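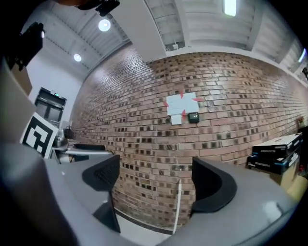
Figure 1. Tresilow, interior.

Module 806: Care and Repair of Older Buildings
Session 4: Moisture in solid brick walls

Read before the session. The notes cover brick walls without a cavity. Cavity walls are dealt with in the next session and timber frame after that. Terms set out in Session 2 (porosity, suction, permeance) are used without further definition.

1. How water gets in

A solid brick wall holds some water at all times. The amount depends on the balance between wetting and drying over the year. A wall that is wetted heavily in winter may still perform well if the outer face dries freely in spring.

The main sources are driven rain, ground water, leaks from gutters and pipes, condensation on or within the wall, and water left from building work. More than one is often present. A survey that stops at the first source found will usually need to be repeated.

Driven rain enters mainly at the joints. Fine cracks between brick and mortar draw water in by capillary suction, and a hard cement mortar tends to open such cracks as it shrinks. The brick itself takes up water across its whole face, at a rate set by its suction. Underfired bricks take up more than well-fired ones, and both may occur in the same course.

Ground water rises through the pores until uptake from below is matched by evaporation from the faces. If evaporation is blocked, the level goes up. A cement render or a gloss paint applied to hide a damp band can therefore move the band to a higher part of the wall.

Condensation forms where the surface is below the dew point of the air next to it. Cold spots include window reveals, the base of outside walls and areas behind large furniture. It is frequently recorded as rising damp in error.

2. How water gets out

Drying takes place in two stages. In the first, liquid water is drawn to the surface and evaporates there. The rate depends on air movement, temperature and humidity, and hardly at all on the wall. In the second, the liquid path to the surface is broken and water must leave as vapour through the pores. The second stage is much slower.

A short spell of warm air over a wet wall will dry the surface and leave the core wet. Readings taken at that point are misleading. Heating without ventilation raises the vapour content of the room air and may cause condensation elsewhere in the building.

The joint should be at least as permeable as the brick. Where it is less so, water leaves through the brick and carries salts with it. The brick face then breaks down while the joint stands proud.

3. Salts

Sulphates, chlorides and nitrates are the groups most often met. Sulphates commonly come from the brick or from cement. Chlorides come from sea air, road salt or unwashed sand. Nitrates suggest ground water or former use of the building for animals.

Salts that crystallise on the surface (efflorescence) are unsightly and mostly harmless. Those that crystallise behind it (sub-florescence) push the face off. Chlorides and nitrates also take up water from the air, so a wall that contains them may feel damp in humid weather with no supply of liquid water at all.

Brush dry salts off and remove them from site. Do not wash them down, as they will dissolve and go back in.

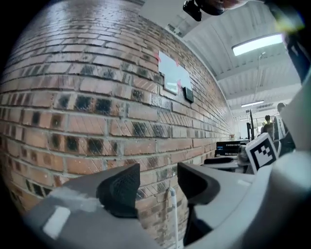 Figure 2. Brick wall at Tresilow, with pale grey mortar joints. The bricks vary between reddish and tan.

4. Colour and surface marks

Variation in colour alone says little about moisture. It can result from the clay, from the position of the brick in the kiln or from the mixing of batches. Dark marks need more care. Possible causes include firing marks, smoke, paint, oil, biological growth and damp itself, and these cannot be told apart by eye with any confidence. Record the position and extent of a mark first and assign a cause only after testing.

Fixings should be logged on the same drawing. Metal boxes, screws and conduits affect electrical readings close to them, and a fixing in a wet joint can rust and split the brick. Sheets and boards fixed flat to a wall reduce drying behind them, although for a small sheet of paper the effect can be ignored.

5. Measurement

Electrical meters. A pin meter measures resistance between two points. It is calibrated for timber, and in brick gives only a relative figure. Salts lower the resistance and so raise the reading. Use it to map a pattern – never to state a moisture content for masonry. In skirtings and joist ends it can be read directly, and a value of more than 22 per cent should be reported as a decay risk.

Dritedex. The relative scale used on this module. Readings are plotted on a grid and joined as contours. A Dritedex plot is valid only if all readings are taken with the same meter in one visit. Plots from different visits may be compared for shape and must not be compared for value.

Drilled samples. Dust is collected at stepped depths, sealed at once, weighed, dried and weighed again. Use a slow drill speed, as heat drives off water before the sample is sealed. The first 10 mm should be kept apart from the rest, as it is the zone most affected by salts and room air.

A second test on the same dust gives the share of water that the material would take up from humid air alone. If this is close to the total, there is little free water present and the source is likely to be salts.

6. Repair

Order of work:

Mend gutters, downpipes and leaks.
Lower outside ground levels where they have built up.
Remove impermeable finishes.
Allow a full drying season.
Measure again.
Repoint only where joints are open, soft or filled with unsuitable mortar.

Joints are raked out by hand or with a fine tool, to a depth of at least twice their width, and flushed clean. The mortar is placed in layers and pressed back firmly. Lime mortar must be kept damp and shaded while it cures and should not be placed when frost is likely.

Chemical damp courses are outside the scope of this session. Their performance depends heavily on the pore structure of the wall, and test results from new brickwork should not be applied to old rubble-filled walls.

7. Cases for the seminar

Karpenko Mill. Internal damp at mid-height on one elevation, cement repointing throughout. Consider how the pointing affects the drying path.

Hudaldale Stores. Surface salts returning every winter after cleaning. Former stable use. State which salts you would expect and what test you would ask for.

Bring a sketch section for each case, marked with the likely routes of wetting and drying. Hand-drawn work is accepted. The Dritedex grid sheets are needed for the second half of the session.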